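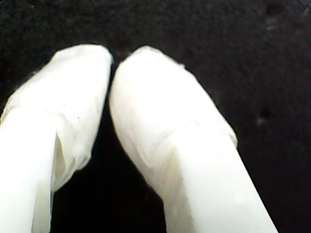
Two white gripper fingers, almost touching at the tips.

Print | E-mail

Minehunter Vasconcelos Finishes Sea Trials and Heads Home to Faramville

FARAMVILLE, April – The minehunter Vasconcelos came back up the channel shortly after 6 a.m. with her trials flag still flying, and if you've been following this ship since the first steel was cut, it was a great thing to see. She has now finished her builder's trials and goes into the last stretch of work before the navy takes her over.

Vasconcelos is the first of two ships being built at the Plestov yard on the east side of the harbor. Her sister, Gevero, is still under the shed roof and won't touch water until next year. Mine warfare doesn't get the headlines that submarines and destroyers get, and it's a shame, as this is some of the most demanding work any navy does. One mine on the seabed can shut a port. Finding it means going slowly, quietly and very carefully through water that everybody else is trying to stay out of.

The new ship is built for exactly that. Her hull is glass-reinforced plastic, which keeps her magnetic signature low, and the main machinery sits on a double set of rubber mounts to cut down on the noise going into the water. At hunting speed she switches over to electric drive. People who were aboard for the quiet runs said you could hear the galley fridge from the mess deck (they meant it as a compliment to the engineers, and I'd take it as one).

She carries a crew of 37, quite a bit smaller than the crews of the older ships she'll replace. The bunks are better, too. Junior sailors get four-berth cabins with proper lockers and a reading light each, and there's a small gym forward that was added after sailors from the older ships were asked what they wanted. It has a rowing machine and not much else, but still!

The trials covered a lot of ground. The first leg was mostly propulsion and steering: full-power runs, crash stops, tight turns both ways, and a long night of low-speed station keeping in a cross tide. By the time she tied up again she had logged 3,538 nautical miles, well past the 3,000 called for in the trials plan. The extra came from a second pass at the endurance run, after a cooling pump had to be changed the first time out. The replacement pump ran without trouble for the rest of the program.
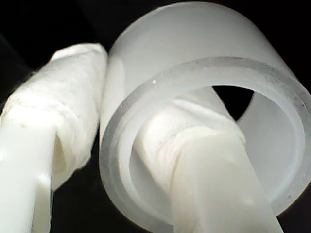 The second leg was the one everybody wanted to hear about, with the hull sonar switched on and practice targets laid on the bottom off the outer banks. Conditions weren't kind. There had been a week of onshore wind, the water was full of silt and the bottom there is a mess of old anchors, cable and rock. The operators worked in short watches through the night and found every target on the list, including one that had rolled into a gully and was half buried. They also found a lost mooring block that the harbor office has been looking for since last fall, so there's a bonus.

Ship handling got high marks as well. Holding still over one spot is a huge part of a minehunter's job, and Vasconcelos has bow thrusters and a positioning system that does the fine corrections without anybody's hands on the controls. With the tide running hard she stayed inside her box for the whole test period. The bridge team then did it again by hand, as the rules require, and came close to matching the machine.

There's still a punch list, as with any first ship. The stern crane is slower than the contract asks for and will get a new hydraulic valve. Some of the door seals on the upper deck leaked in heavy spray and are being swapped out. The bridge wipers squeak, and the yard has promised to fix those too. None of it is expected to move the handover date, which remains set for the summer.

Once the navy has her, the crew moves aboard and starts several months of training before she's ready for real tasking. Her first job will likely be route survey, mapping the bottom along the approaches so that anything new stands out later. It's slow work, and it pays off every time a ship can sail on schedule.

Over in the shed, Gevero already has her main deck closed and the engine room is next. Workers there say the second hull is going together faster, with a lot of the pipe runs rerouted after lessons learned on the first.

Vasconcelos will be alongside at the outer pier for the next few weeks, easy to see from the Faramville ferry landing. Bring binoculars and go in the morning, when the light is behind you. The pier itself is closed to the public.

Print this story | E-mail this story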